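카테고리: 일상과 기계 > 자동화 삐딱하게 보기

2022년 12월 8일

빨래 개는 로봇이 곧 나온다는 말을 나는 십 년째 듣고 있다. Lorka 쪽 사람들이 이번엔 다르다길래 반차까지 내고 Tadthorpe에 다녀왔다. 결론부터 쓰면 티셔츠는 멀쩡하고, 내 의심도 멀쩡하다.

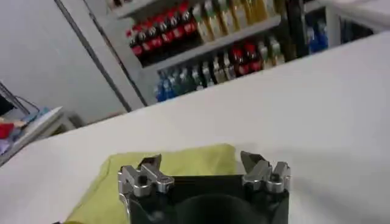
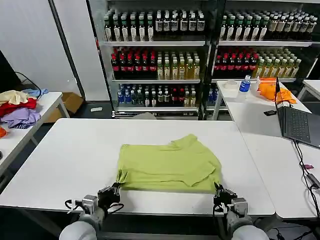 문제는 오후 시연에서 터졌다. 팔 두 개가 밑단 양쪽 모서리를 잡고 몸판 쪽으로 접어 올리는 동작인데, 오른쪽이 천을 놓쳤다. 놓친 것까지는 그러려니 한다. 나도 빨래 개다가 놓친다. 그런데 이 물건은 자기가 놓친 줄을 몰랐다. 빈 집게를 꼭 다문 채 접는 궤적을 끝까지 그렸고, 왼팔은 왼팔대로 옷을 끌고 갔다. 셔츠는 대각선으로 구겨졌고 화면에는 '완료'가 떴다.

진행을 맡은 Arif Nanayakkara 씨가 로그를 보여줬다. 집게가 얼마나 닫혔는지만 보고 잡았다고 판정한단다. 얇은 면 한 겹을 문 것과 아무것도 물지 않은 것은 그 숫자로는 거의 구별이 안 된다. 손목 카메라도 있는데 왜 안 쓰냐고 물었더니, 판정에는 아직 연결하지 않았다고 했다. 그럼 그동안 '완료'로 집계된 횟수는 뭘 센 건가? 안내문에는 접기 1000회를 마쳤다고 적혀 있었다. 그중에 사람이 눈으로 확인한 건 618회라고 한다. 나머지는 로봇이 다 했다고 하니까 다 한 것이 됐다.

정작 더 찜찜했던 건 그 다음이다. Declan Dobson 씨가 구겨진 옷을 펴려고 테이블 위로 손을 뻗었는데 왼팔이 다시 움직이기 시작했다. 빠르지는 않았고 다친 사람도 없다. 프로그램이 '완료' 다음 단계, 그러니까 시작 자세로 돌아가는 동작에 들어간 것이다. 비상정지 버튼은 노트북 앞에 앉은 사람 손 닿는 데에만 있었다. Dobson 씨는 "원래 천천히 움직여서 괜찮아요" 하고 웃던데, 나는 그 말이 제일 싫다. 공장 다닐 때 그 말을 하던 선배가 장갑을 한 짝 잃어버렸다. 손은 빼냈으니 운이 좋았던 거고.

Lorka에서는 2월까지 잡기 판정을 고치고, 사람이 손을 넣기 전에 동작을 멈추는 절차도 넣겠다고 한다. 판정 고치는 건 시간이 걸린다 치자. 버튼 하나를 테이블 반대쪽에 더 다는 일이 왜 2월까지 가야 하는지는 끝내 못 들었다. 메일로 다시 물어봤고, 답이 오면 아래에 덧붙이겠다.

집에 와서 밀린 빨래를 갰다. 양말 한 짝이 없다.

최근 글
- Flillow 청소기가 문턱에서 멈추는 이유
- 자동문에 두 번 끼고 나서 쓴 항의 메일
- Cheetham 무인 계산대, 석 달 뒤
- '완전 자동'이라는 말의 유통기한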